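Tabletop two-arm kit from Sterkbridge: what you get and how it does with towels

Several readers wrote in after the November issue asking for a plain rundown of the Kosum two-arm kit, which Sterkbridge has been selling direct to schools and small labs. We have had one on loan long enough to say something useful about it. Most of our time with it has gone into cloth, since that is what the kit is sold for and what most people asked about.

The Kosum is a pair of small servo arms that face each other across a table. You supply the table. Each arm ends in a two-finger gripper, and the cameras can go on the wrists or on a stand of your own. Sterkbridge sells it as parts or assembled. Ours came assembled, and we had both arms moving by the afternoon of the first day.
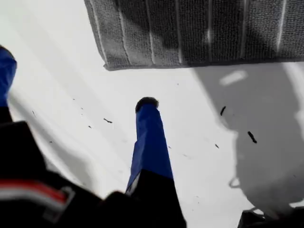 By the Solimton newsletter equipment desk
Filed under: Kits and Services, Reviews

The fingers matter more than anything else when the job is a towel. Bare plastic fingers slide on terry cloth, and they slide worse on a thin cotton rag. Wrapping them helps a good deal. The manual spends one short paragraph on this and it deserves a full page. If the wrap bunches up on the inside face, the fingers stop closing flat and you start losing thin hems. We got into the habit of checking the wrap at the start of each session and redoing it when the edges lifted.

The wrist camera view is good for the last few inches of a reach and poor for anything else. Up close you get a clear look at the weave and the hem, but the gripper takes up a large part of the picture, and you have no idea where the rest of the towel is. You will want a second camera looking down on the whole table. Sterkbridge lists an overhead mount as an extra. We think it should be in the box, and we told them so. You can also clamp a camera to any solid pole, as long as the pole does not move between sessions. If it does move, expect to redo the camera setup before your recordings match again.

Light is the other thing to settle early. A white table makes gray cloth easy to pick out, but it also shows every shadow the arms and stands throw. A shadow next to a gray towel can look a lot like more towel. We tried one lamp and then two, and had better luck with two placed low on either side. Wipe the table down as well. Lint and bits of grit show up plainly in the close camera.

Now the results. We ran the kit by hand first, with the leader controls that come with it, and then with the folding routine that Sterkbridge supplies. By hand, a person who has practiced for an hour or so can fold a small towel in half and in half again without much trouble. The first fold is the easy one. The second takes patience, because the cloth is thicker and the fingers tend to push the stack along the table before they get under it.
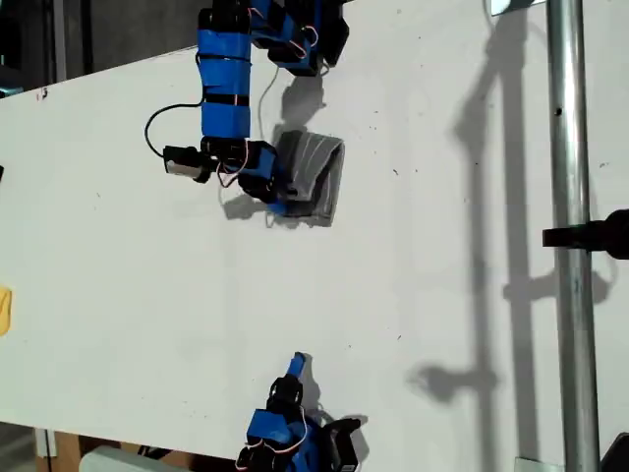
The supplied routine is slower than a person at the controls and less steady. It handled 15 of 24 tries on a hand towel laid out flat. Most of the misses came from picking up one layer where it needed two. When the towel started out crumpled, we gave up keeping score. Sterkbridge says the routine is a starting point and that buyers are expected to record their own runs and train on those. They suggest 200 recordings for a single task. That is a fair amount of work for one person, and a class of students would get through it faster.

Pressing down is where the arms show their price. If you drive a gripper into the table with cloth underneath, the servos hold for a while and then get warm. Leave them straining and they will shut off to protect themselves, and the arm drops. It does not drop far, but keep your hands out from under it. Teach whoever is running the arms to back off a little as soon as the fingers touch down.

The cables could be better. They run along the outside of the arms in open loops, and a loop near the wrist can catch on the other arm when the two work close together. A few ties fixed it for us. Leave enough slack for the wrist to turn all the way, and test that slowly before you tighten anything.

We also looked at the Sugawara bench arm for comparison. It is stiffer, quieter and easier to calibrate, and its wiring is tucked inside. It is sold one arm at a time, though, and by the time you have bought a pair you have spent a lot more than the Kosum costs. For picking up blocks or sorting parts, one Sugawara would do. For cloth you really need two arms, and that settles it for most budgets.

Sterkbridge offers a support plan on top of the kit. It covers replacement servos and a setup call, and they will look over your recordings and tell you what is wrong with them. We used the last part once. The reply came on the Friday of the same week and it was specific: our grasps were starting from too many different heights. We changed that and the next batch was cleaner. If you have no one on staff who has done this before, the plan is worth adding for the first year. If you have, skip it and buy spare servos.

Things to have on hand before the kit arrives: a table that does not wobble, clamps for both bases, two lamps, cable ties, extra wrap for the fingers and a stack of identical small towels. Buy the towels all at once. Ours came from different packs and the thicker ones threw off the routine.

The loan kit goes back to Sterkbridge at the end of the month. Readers who want to try it before then can write to the equipment desk to ask for a morning slot.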